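首页 > 手工与编织 > 棒针袜子

袜头总是鼓两个小角，还有点硌脚，换什么收口方法比较好？

提问者：毛线团子滚下楼
浏览 2,838　回答 3

各位织袜子的朋友好！我入坑棒针袜子半年，织完四双，现在已经到了看见好看的袜子线就走不动路的程度。前面的罗纹口、袜筒、袜跟都摸熟了，就剩袜头一直不满意，想请大家帮忙看看问题出在哪里。

我的情况是这样的：从袜口往下织，用的是 Telow 的细袜子线，四股，羊毛加锦纶，配2毫米的环形针，魔术圈织法，一圈64针。袜头是常规的楔形减针，每隔一圈减4针，减到剩16针的时候用厨师缝（就是 Kitchener 缝合，也有人叫平针无缝缝合）把前后两片各8针缝起来。

毛病有两个。第一，缝完之后两头各翘一个小尖角，像小猫耳朵，怎么拉都拉不平。第二，缝合那一行摸起来比旁边紧，穿进鞋里走远路，大脚趾上方能感觉到一道棱。家里人说穿着没事，可我自己穿就是会一直惦记着那里。

另外还想问一下，袜头要不要换一根颜色不同的线来织？我手上有一团灰色的零线，扔了可惜。

先谢谢大家！

回答者：北窗织两行
赞同 38

猫耳朵这个问题我太熟了，我前十双袜子个个都有，哈哈。好消息是特别好治，改两个地方就行。

先说尖角。厨师缝的标准步骤里有一个“准备动作”：前针第一针以上针方向穿过，不脱针；后针第一针以下针方向穿过，不脱针。很多教程都这么教，你照着做，两端就容易鼓起来。我后来的做法是把这个准备动作省掉，直接从正式循环开始，前针第一针以下针方向穿过脱下，后针第一针以上针方向穿过脱下。结尾最后两针也一样，不要单独再绕一遍。第一次这么干的时候会有点心虚，觉得会不会散，不会的，线尾藏到里面的时候在角上带一针就稳了。

还有一个更老派的办法，缝之前把两端的边针先并掉：前针第一针和后针第一针并成一针，另外一边也这么做，剩下的再缝。角自然就圆了。两种办法选一种，不要同时用，同时用会往里凹。

再说那道棱。九成是缝的时候拉太紧。缝合那一行其实就是在用缝针“画”出一行新的下针，这一行的线圈大小应该跟你织出来的一样。我的习惯是先松松地缝完，一针都不收，看上去乱七八糟也别慌，然后从起点开始，用缝针的针尖一个线圈一个线圈地把余线往后赶，赶到最后一针为止。赶完再用手指把袜头横着轻轻扯两下，线圈会自己找位置。这一步急不得，我一般泡杯茶，灯开亮一点，慢慢来，赶完那种平平整整的感觉真的非常舒服！

你减针的节奏也可以调一调。一直隔圈减到16针，袜头的形状偏尖，脚趾方一些的人穿着两边会顶。可以试试这样排：

64针到44针，隔一圈减一次，共减5次；
44针到24针，每圈都减，共减5次；
24针开始收口，前后各12针。

这样袜头是个扁扁的圆弧，缝合线也宽了，压力不会全集中在一个点上。要是你脚趾细长，大脚趾特别突出，那就还是照原来的来，或者做左右脚不对称的减针，大脚趾那一侧减得慢，小脚趾那一侧减得快。不对称的唯一麻烦是得记住哪只是左脚，我会在左脚那只的袜口里面挑一小截别色线。

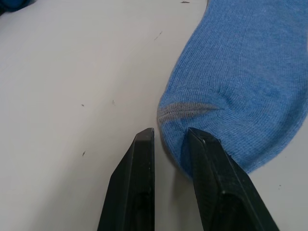
浅蓝色细针袜，袜尖附近带一道灰

配色线头这件事，我举双手赞成！灰色配什么都不难看，零线也有了去处。注意三点就好。一是粗细要对得上，差一点点没关系，差多了换线的那圈会起埂。二是成分里最好也带锦纶，袜头是磨得最凶的地方，纯美利奴很快就薄了。三是第一次洗的时候单独用凉水泡一下，看看掉不掉色，深灰配浅色尤其要试。换线的位置我喜欢放在减针开始前的两圈，线尾留一掌长，织的时候顺手往里绕几针，最后省得藏。

最后问一句，你织完有没有定型？有时候袜头看着怪，泡一下水、捏干、平铺晾上一晚，第二天就服帖了。袜子撑板有最好，没有也不影响。

回答者：Oei毛线铺常驻闲人
赞同 17

楼上讲得很全，我补一个不用厨师缝的思路。要是实在跟厨师缝处不来，可以试星形袜头，也有人叫螺旋袜头。

织法很简单，把全部针数分成四份，每份的开头（结尾也行，统一就好）左上两针并一针，一圈减4针。前面隔圈减，剩一半针数的时候改成每圈减，减到只剩8针，剪线，用缝针穿过所有线圈，绕两遍，抽紧，线头穿到里面藏好。全程没有缝合，也就没有那道棱。64针正好能被4整除，你这个针数直接就能开始。

星形袜头的花纹特别好看，从正面看是一个小旋涡，用段染线织更漂亮！缺点也有：抽紧的那个点如果留的针数太多，会攒成一个小疙瘩，所以一定要减到8针再抽。还有就是它的形状比较圆，平放在桌上不如楔形的服帖，穿上脚看不出来。

换种方向也行，从袜头往上织。用朱迪魔法起针（Judy's Magic Cast-On），起24针，前后各12针，从一开始就是无缝的，往后每隔一圈加4针到64针。我学会之后基本不从袜口起了，一边织一边往脚上套，长短当场就知道，线不够了也是袜筒短一点，不会卡在脚趾那里。不过收口换到了袜口，要用弹性收针，不然脚后跟过不去，这个得另外学一下，不难。

针的话，2毫米配四股袜子线挺合适的，不用换。手紧的人可以只在缝合前的最后一圈用大一号的针织，那一圈线圈松一点，缝针好穿，效果也更平。我自己用的是 Amine 的环形针，针尖偏长，并针的时候很好挑，不过有点扎手指，看个人习惯吧。

回答者：funus路人甲
赞同 2

翻面三针收口不香吗？袜子里面朝外，前后两片对着织，两针并一针同时收掉，五分钟搞定。我给全家都这么织，没人说硌。

追加：看到有人在评论里反对，补一句，三针收口里面确实有一道小辫子，脚敏感的就别用了，家居袜、睡觉穿的袜子没问题。线粗的话更明显，细线还好。

提问者追加：

谢谢大家，信息量太大了，我抄了满满两页纸！昨天晚上把最新那双的袜头拆了，按第一位的办法重来，去掉准备动作，减到24针再缝，最后慢慢赶线。两个猫耳朵真的没了！！棱还有一点点，我估计是中间有几针赶得不均匀，右边那只再练一次。

灰色零线称了一下，剩的不多，够不够织两个袜头心里没底。打算先把线一分为二，各绕一个小球，两只一起织，织到哪里算哪里。星形袜头也想试，已经开始翻柜子找段染线了。

还有个小问题顺便问问，从袜头往上织的话，袜跟是不是只能用引返？我现在只会片织袜跟加挑针，引返看过两遍教程，每次都在捡绕线那里数乱。如果有不用绕线的引返方法，求一个关键词，我自己去搜。

Oei毛线铺常驻闲人 回复：

搜“德式引返”，不绕线，把线往后一提变成双腿针，回来的时候当一针织掉，很好认。片织袜跟也能从袜头方向织，就是要先在脚背两侧加三角片，等你引返玩熟了再看。灰线两只同时织是对的，先织袜头的话更省心，用完了直接换主色，不用算。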